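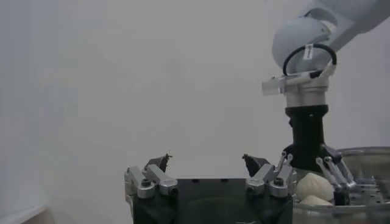
SHORT FICTION

The Late Showing

By Casimiro Mateos
April

The Carrasco had 300 seats and on the last night of Sellenel there were six people in them. Yavuz Erdem sold all six tickets himself. Then he locked the till, went up the back stairs and started the film.

He had seen it once before, at nineteen, in the same building. He had sat in the fourth row with a girl from the bakery who cried at the end, and he had pretended to have something in his eye so that she would think he was crying too. He had told people for years that it was a great film. He could remember a ferry, a man with a suitcase and a long shot of a harbour at dusk.

The ferry came in the first ten minutes. It was smaller than he remembered. The man with the suitcase was younger than Yavuz was now, and rather rude to his mother. Yavuz ate his sandwich and watched through the little window.

At the halfway point a woman came out to the foyer and he went down to see if anything was wrong.

"Is there much more?" she asked.

"60 minutes."

"Does he go back to Trastidau?"

Yavuz thought about it. "I don't remember," he said. "I think he does."

"My husband said he does. He said it was the best ending he ever saw." She buttoned her coat and then unbuttoned it again. "He always wanted me to see it, and I always said next time."

She bought a bag of peanuts. He had to unlock the till again for the change. When she had gone back in he stood by the door for a while and listened to the music, then climbed up to his window.

The man did not go back to Trastidau. He got as far as the quay, put down the suitcase and asked a boy what time it was. The boy told him. The harbour went dark, one lamp at a time, and the names came up. Yavuz had remembered the harbour properly, at least. He had forgotten the boy altogether.

He brought the lights up slowly. Five people left while the names were still going. The woman stayed in her seat until the screen was blank.

"He didn't go back," she said, when he came down the aisle with the broom.

"No."

"Do you think my husband fell asleep?"

"He might have done. It's a long film."

She laughed at that and looked for her gloves. They were under the seat, and he fetched them out for her with the end of the broom. At the door she asked what was on next week.

"A comedy," he said. "I haven't seen it."

"What time?"

He told her, and held the door while she put up her umbrella.

Contact: Clilano Stories, PO Box 3445 | © Clilano Stories. All rights reserved. | Back to top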